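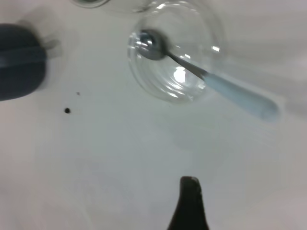

How to make a first look poster for your short film

When we finished shooting our short film Karovo, we had no money for a designer, so I made the first look poster myself. It took me four evenings and many mistakes. I write down the steps now while I still remember them, maybe they are useful for somebody who is preparing a release with a small team.

What you need before you start

One good portrait of your lead actor, taken in costume. The final title of the film, with the spelling agreed by everybody. The names which must appear, in the correct order. Any programme which can work with layers. I used Pinora because it was already on my computer, but the steps are nearly the same in other programmes.

Step 1. Decide which character comes first

If you plan a series of posters, one for each character, do not begin with the most famous face. We began with a supporting role, the ferry captain, and kept the lead for the week before the trailer. In this way people had something to wait for. Write the whole order on paper, with the day of release next to each character, and send it to the actors so they can share the poster on the same morning.

Step 2. Choose the portrait

Open all the portraits in small size, like they will appear on a phone. Delete the ones where you cannot read the face. We had 454 photos from two days of shooting and after this test only nine were left. Prefer a picture where there is calm space over the head or on one side, because the title has to go somewhere. Please do not use a frame taken from the film itself if you can avoid it. It is usually too soft for printing.

Step 3. Set up the page

Make a new file in the size of the largest print you will need. It is easy to make a poster smaller later, but making it bigger gives ugly results. For print, set the resolution to 300 dots per inch and leave a margin of 3 mm on every side for cutting. Save the file with the name of the character, not "poster new 2" as I did.

Step 4. Colour

Pick two colours from the costume and use only these for the background and the letters. For Karovo we used the dark green of the captain's coat and a dirty yellow. Keep the same two colours in the whole series, even if another character wears something different.

Step 5. Title and names

Put the title in the lower third. The name of the actor should be smaller than the title and the name of the character smaller again. Check every letter against the contract. I forgot one accent in a surname and we had already printed 100 copies at Maruyama, the copy shop near our office, so we paid twice.

Step 6. Test it

Print one page on ordinary paper and hang it in a corridor. Walk past it at normal speed. If you cannot say the title after passing, make the title bigger.

Step 7. Publish

Export one version for print and one for the internet. The second one should be under 500 KB, otherwise it loads slowly on old phones. We put ours online at nine in the morning, with one short sentence and the month of the release, November. The poster of the captain was shared 1,376 times, much more than our teaser.

For the festival in Plalberg they asked also for a horizontal version. Ask your festival about this early, as moving everything to a wide format took me one more evening.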